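Residents > Prarncombe Court > Meetings > May

Filed under: Minutes, Lounge & Shared Rooms

Prarncombe Court Residents' Association
Minutes of the May meeting, 7 pm, ground floor lounge
Chair and minutes: Tassanee Inthanon (nobody else would take the pen)

1. Last meeting's minutes
Agreed, with one change. Under "bike store," the word "resolved" is to be replaced with "discussed."

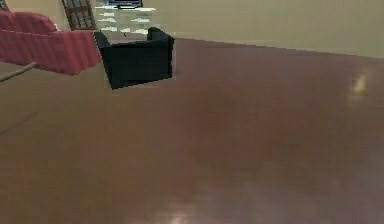
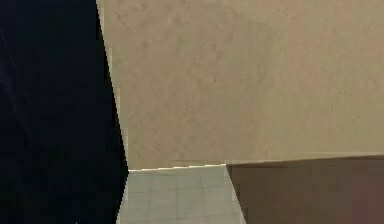

2. Heating charges
The managing agent, Wiriya, has written to say that the heating charge will go up by $19 a month per apartment. The letter puts this down to "market conditions." The chair asked by phone which market and was told someone would call back. No call so far.

The resident from 8 pointed out that the same phrase was used last year, when gas prices were going down. The resident from 4 thought we should give Wiriya the benefit of the doubt. This was noted.

It was agreed to ask for the actual bills for the past two winters, not the summary sheet. The summary sheet has a line called "balancing item" that no one present could explain, including the two people who used to do accounts for a living.

Action: chair to write. Reply wanted before the June meeting.

3. The Juton app
Wiriya wants all repair requests to go through an app called Juton. A leaflet was passed around. It promises "a smoother living journey."

Comments from the floor:
- Two residents don't own a smartphone and don't plan to.
- One resident tried it. She reported a dripping tap and got a message saying the job was closed. The tap still drips.
- It was asked whether closed jobs count toward the agent's targets. The chair doesn't know but has a guess.

The meeting didn't vote against the app as such. It did vote that phone and paper requests must still be accepted, and that a job should be marked closed only when the resident says so. Carried, with one abstention.

4. Front door lock
The quote from Itow is $353 for a new closer and strike plate. This is the third quote and the first that came with a breakdown. The second firm wanted to replace the whole door, which seems a lot for a door that sticks when it rains.

It was suggested that somebody try oiling the hinges first. The resident from 8 said he oiled them in March. There was some doubt about whether he did the top one.

Agreed to accept the Itow quote, provided the price includes tax. The chair will get that in writing — last time we took a firm's word for it and paid for that.

5. Summer cookout
The proposal is the same as last year's, and so are the worries: who buys the charcoal, who cleans the grill, and what happens if it pours. Last year seven people signed up to help and three came. Put off to June, when there may be a date.

6. Any other business
The recycling sign is wrong again. It says glass goes in the blue bin. It doesn't.

A request for a second bench by the side gate was heard. Wiriya says it's "under review," as it was in the fall.

Meeting closed at 8:25 pm. Next meeting in June, same room, same time. Please bring any old heating bills you still have.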